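What the Foreign Aid Cuts Look Like From Our End of the Table 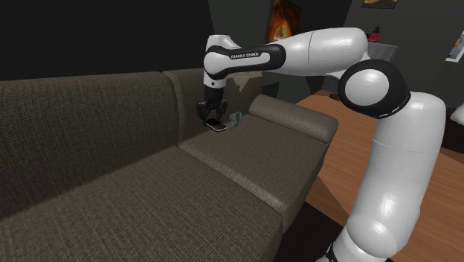

Rehema Khaemba

Dear friends,

Many of you have written to ask how the changes in the foreign aid budget are touching the work we do with our partners, and I have been slow to answer, partly because the picture kept shifting and partly because I kept hoping I'd have something cheerier to tell you. So put the kettle on, and let me try to catch you up.

The short version is that the Sriwong clinic program lost its government grant in March, with two weeks' warning. That grant paid for the nurse training, the fuel for the outreach truck and a good part of the rent. Our friends there did what they always do and kept the doors open, but they have gone from seven outreach stops a month down to two, and families who used to be seen close to home now have a long trip (and often a bus fare they can't spare) ahead of them.

I spoke by phone with Surachet Khunthong, who has run the program since before I joined the Dultthorpe Global Neighbors office, and he was as steady as ever. "We planned for a smaller grant," he told me. "We did not have a plan for no grant." He also asked me to pass along his thanks to everyone who sent cards to the staff – they are pinned up by the front desk, and he says people read them while they wait.

Now, about Congress. The spending bill for the coming year is still being argued over, and the House and Senate are a fair distance apart on diplomacy and development money. I won't pretend to know where it lands. What I can say, after a good many years of writing letters and sitting in waiting rooms, is that offices do keep a tally of calls from home, and the staff who pick up the phone are usually kinder than you'd expect. If you've never called before, give your name and your town, say that you care about health programs overseas, and ask how your member plans to vote. It takes a couple of minutes, and you are allowed to sound nervous! I still do.

We are also trying to help more directly. The board has set aside $2,000 from the general fund to keep the outreach truck running through the winter, and I would dearly love to see that matched. Checks can go to the usual address with "Sriwong" on the memo line, or you can drop something in the box at the Dultthorpe office.

I'll write again once the vote is in, and sooner if Surachet sends news of the new nurses, who were just finishing their first round of training when we talked.

With thanks, as always,
Rehema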